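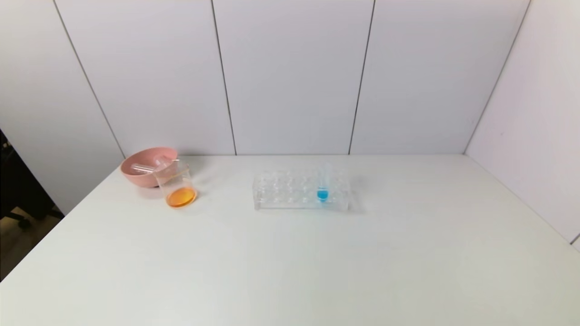
5.3 Depth dropout on transparent labware

Most of the failures logged at the Veston site trace to the depth channel and only secondarily to grasp planning. Of 1130 tube transfers attempted by the Olmedo controller, 146 ended in a protective stop. In the majority of these the fingers closed above or beside the tube and touched the rack instead. Clear vessels on a white surface give the stereo matcher very little to work with. In Figure 4 the upper part of the tube standing in the rack can barely be told from the wall, while the blue liquid at its rounded bottom is easy to find. The segmentation model therefore placed the top of the tube at the liquid surface, and the approach height was set too low.

Figure 4. Workspace with clear acrylic rack, beaker and test tubes.

The force threshold inherited from the Irnine configuration did not help. It was tuned on opaque vials and allowed contact to persist for 312 ms before the arm halted, long enough to shift the rack on the table. We lowered the threshold and added a check that rejects any tube height shorter than the known length. Stops of this type fell sharply in the repeat trials, although tubes lying in a bowl still fail the check and are passed to the operator.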